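Do you really need a special cup to measure 45 mL?

Filed under: kitchen stuff I was talked into
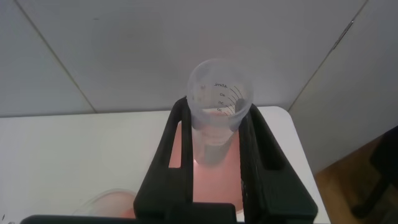

The sales pitch

Spyros Đorđević has been on at me since February about small measuring cups. His line is that anyone who bakes, mixes salad dressing or feeds houseplants is guessing half the time, and that a little plastic cup marked in millilitres will fix it. I said I already owned spoons. He said spoons lie.

I'm not convinced spoons lie. An Australian tablespoon is 20 mL and most of the rest of the world's is 15, so if you're cooking from an overseas recipe, fair enough, there's a trap there. But you can learn that once and get on with your life.

What the markings are like

The cup is frosted plastic, see-through enough to be useful, with the numbers in thin black print — 45ML near the top, then 40, 35 and 30 under it. Steps of five suit me. My complaint is the thinness of the print. On a curved wall, looked at from above, the figures go a bit skewed and the lines turn into arcs, and you have to bend down to be sure which one you're reading. Anyone over fifty will want their glasses.

I'd also like to know how long black print lasts on plastic. I had a Hornen jug that lost its numbers in one winter of dishwashing, and it cost a good deal more than this sort of thing does. Damir Papadopoulos reckons handwashing solves it. Damir also irons tea towels.

Colour and the bench

Frosted plastic picks up the colour of whatever is under it. Put it on something pink and the lower part goes faintly pink too. Fine for water, but I wouldn't trust myself to judge a pale cordial that way. I'd put it on a white benchtop and be done with it.

So, did I change my mind?

A little. For vinegar in a dressing, where 30 and 40 taste quite different, I can see the point. For flour, no. Get scales. For plant food I'll keep using the cap that comes with the bottle, as it's already sticky and I don't want that anywhere near my dinner.

Spyros has now started on about a Cerley milk thermometer. I've told him I own a finger.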